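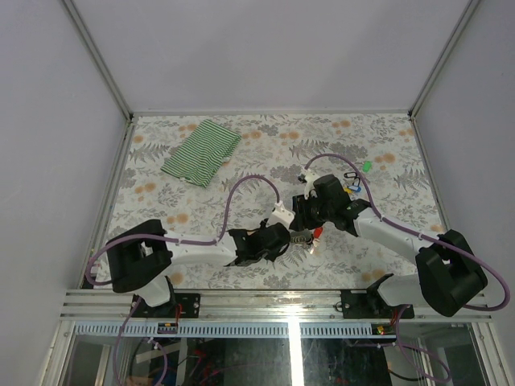 Figure 7. Folded striped cloth on a printed tablecloth.

4.2 Pattern and the folded cloth

Household linen is seldom seen against a plain ground. In the Favstead survey, 195 households were asked how they put away tea towels and napkins, and most did at least part of the folding on a table that was already covered. We therefore looked at patterned grounds separately.

Figure 7 shows a green-and-white striped cloth on a tablecloth printed with grey ferns and small peach-orange flowers. The stripes are thin and run diagonally, and the folded cloth lies at a slant. Stripes of this kind give a clear direction against a scattered floral print, which has none.

Raters in Lorkness judged 2755 photographs of folded linen for neatness. Of these, 972 had a printed ground. Raters agreed less often on the printed grounds than on the plain ones -- mainly where the folded item was also floral. Striped items caused little trouble. Slant was treated as a separate score, as Pacheco had suggested in the pilot, and is taken up in the next section.

Related items
Storing table linen in small kitchens
Hepburn folding scale: notes for raters
Tea towels and napkins: a household survey

Contact: Margarida Pacheco | © Teltis | Back to top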